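Laundry firm pays by the demonstration to teach its folding machine

Clerier, the linen-hire company, says its planned folding robot for the Stirkby depot will be taught entirely by people. Staff take a hand-held gripper, pick at a piece of cloth on a table, and the tool's own camera records what the fingers do. The recordings then go to Brollow, the software firm hired to turn them into something a machine can copy.

The company published the first material from the project in February, under the name Poon. It runs to 2063 recordings, most of them only seconds long, and all of them made by hand.

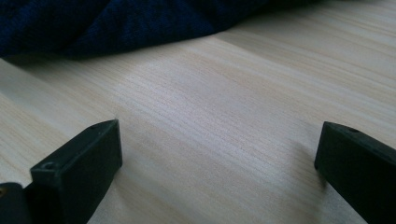

Gripper fingers open over the table, with dark navy fabric beyond. Picture: Clerier

What the company has not published is any recording of a robot doing the job alone. Asked twice for one, a spokeswoman said the machine was "at the learning stage" and that results would follow "in due course". She would not say how many of the 2063 recordings had been thrown out as unusable, or how many different people had made them.

Both matter. A person holding the tool can feel the cloth drag and shift their grip without thinking. A camera picks up the movement and none of the feel. Brollow says enough recordings will make up for this – a claim it has made before, about a towel-stacking arm that was announced with some noise and has not been mentioned on its website since.

Then there is the money. Stirkby staff get an extra 47p for each accepted recording, which rewards speed. Brollow says hurried work is filtered out, but gave no details of how.

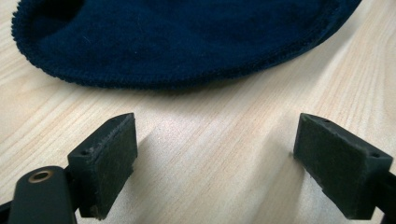
One Stirkby worker, who asked not to be named, said a full shift with the tool left her wrist aching, and that she was told to aim for 200 recordings a day. She added that she still did not know whether she was training a helper or her replacement.

Clerier said no jobs were at risk "at this time". It expects to put 2 robots into the depot, but has set no date.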